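Nirkavar Personalized Anniversary Print – Bremmont Range

Product code: 664
Availability: Made to order

The Bremmont anniversary print is a single-sheet giclée print, produced from text and one map location supplied by the customer. The design has a street map in a circular mount outline at the top, two first names beneath it, and up to 2 lines of text at the foot. The standard layout is portrait. Landscape can be requested in the order notes at no extra charge.
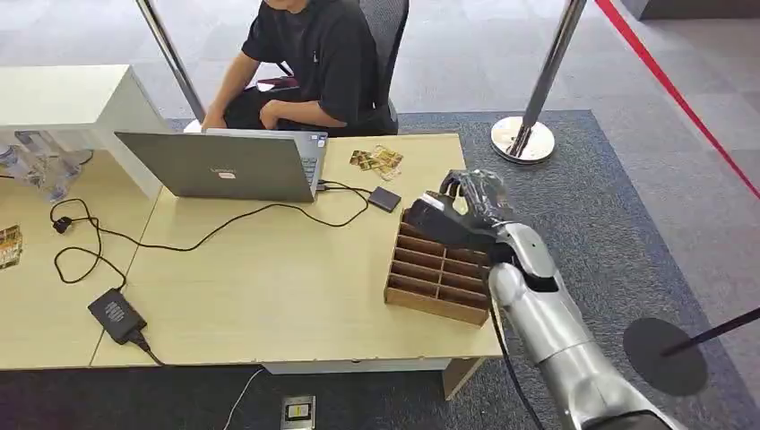
Paper and ink
Prints are made on Calvo matte cotton paper, 300 gsm, acid free, with a slight texture on the printed side. Pigment inks are used throughout. The sheet is not laminated or varnished and should be kept behind glass – fingerprints will mark the darker map colors.

Sizes
8 x 10 in, unframed
11 x 14 in, unframed
11 x 14 in, in Vudus oak frame
16 x 20 in, unframed only

The Vudus frame has a glass front and is supplied with a hanging cord fitted. It can be hung portrait or landscape. Frames are not sold separately.

Map colors
Slate, sage, rust, navy and plain black. Water is always shown one shade lighter than the land. Street names are left off at all sizes.

Personalization
Enter names exactly as they should appear, including capitals and accents. The map needs a full street address or a pair of coordinates; a town name alone will be centered on the town hall or nearest equivalent. Each text line holds 42 characters including spaces. Dates are printed in the form you type them.
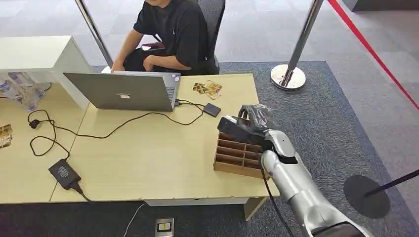

A proof is sent by email before printing. One round of changes is included in the price. Orders are not printed until the proof has been approved, and approved wording cannot be altered afterward.

Delivery
Unframed prints ship rolled in a rigid tube, except the 8 x 10 in size, which ships flat in a board-backed envelope. Framed prints ship boxed with corner protectors. Allow five working days from proof approval, or eight for framed orders.

Returns
Personalized items can't be returned unless damaged or printed with an error that was not on the approved proof. Report damage within seven days and keep the packaging.

Page updated 27 September 2022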